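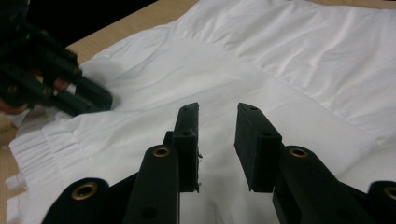 Speaker notes, Zundari cloth-handling workshop, 7/1/22
Talk: What a worn pad did to our folding work

Slide 1. Title
Say who we are: the Lornau cloth group. Keep it short. The talk is on one fault, how long we missed it, and what we changed. Questions at the end, but people can stop me on the numbers.

Slide 2. The task
Two grippers, one table, one piece of cloth at a time. Pick up an edge, bring it across, let go, smooth it down. We started with flat towels and moved to garments in June. Garments have gathered hems and elastic, so the fingers meet several layers where a towel has one or two.

Slide 3. First signs
Folds started coming out crooked. The log showed normal closes and normal releases. We blamed the cloth, then the lighting, then the people running the sessions. Spent 4 days on calibration and found nothing wrong with it.
Pause here. Most of the room will have done the same.

Slide 4. What was going on
One pad on the left gripper had worn along its inner edge. The jaws still closed to the right width, so the software counted a good grip. On thin cloth the pad held. On a gathered hem it let one layer slip while keeping the others.
Lint made it worse. Fibers stuck to the rubber and the grip dropped further during a session. Wiping the pads brought it back for a while, which hid the wear.

Slide 5. Numbers
Out of 1,000 logged picks, 81 were slips marked as good. We found them by going back through the video by hand. Nearly all were on hems or waistbands. Read the figures slowly and leave the slide up.

Slide 6. The safety part
Don't skip this if time is short. When a layer slipped, people reached in to straighten the cloth with the jaws still live. We had one pinched finger, no cut, but it should have been reported that day and it was not. Our written rule said "stop before reaching in." It did not say what counted as stopped.

Slide 7. Changes
Pads are checked under a lamp before each session and wiped between garments.
Pads are replaced after 8 sessions, whatever they look like.
Stopped now means power off at the switch, both grippers.
The Kwiatkowski test strip, a doubled hem with a marked line, gets picked first every morning. If the line moves, no work until the pad is changed.

Slide 8. Still open
We have no slip sensor. Arnasis is trying a softer pad that sheds lint better, but it wears faster. The old logs still need relabeling. Ask if anyone has a cheap way to measure pad wear without taking the finger apart.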